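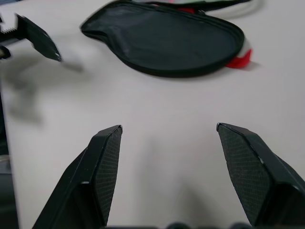 M. Kuusisto

stuvier-rubber-log

README

Playing hours and bounce readings for table tennis rubbers, kept by players at the Stuvier club. One CSV file, one row per reading.

Why it exists

Plonda prints "100 hours of peak grip" on its packets. I wanted to know what that meant and couldn't find a test method anywhere, so we started writing things down. Please don't read the file as proof that the claim is wrong. It is a club log, and a club log can't carry that much weight.

Columns

rubber_id: a letter and a number, never reused
side: forehand or backhand
hours: total playing time so far, as reported by the player
bounce_cm: height of the first bounce, dropped from the same mark on the wall
grip_score: 1 to 8, see below
storage: case, bag or open
notes: free text, often blank

What I would trust

The bounce readings, mostly. Each one is the middle value of repeated drops, and the same ball model was used from October on. Earlier rows are still in the file, but leave them out if you are comparing anything.

What I would not trust

The hours. People guess, and they guess high after a bad night. At least four players filled in several weeks from memory.

The grip score. It is a thumb test. Two people scoring the same sheet can land far apart – and players who had just paid for new rubber scored it better than anyone else did.

The storage column. Everyone will tell you a zippered case makes rubber last longer. Maybe so. But the players who own a case also tend to clean their rubbers, and the file has no column for cleaning. I have seen this column quoted on the Erneck forum as if it settled the matter. It doesn't.

Missing values

Blank means not measured. Zero means zero. An older export mixed them up, so delete any copy that has no rubber_id column.

Use

Free to copy and change. If you make a chart from the hours column, say on the chart that the hours are self-reported.

To do

Add a cleaning column
Get a proper drop tube – the mark on the wall has been repainted once already
Ask Plonda again how the test was done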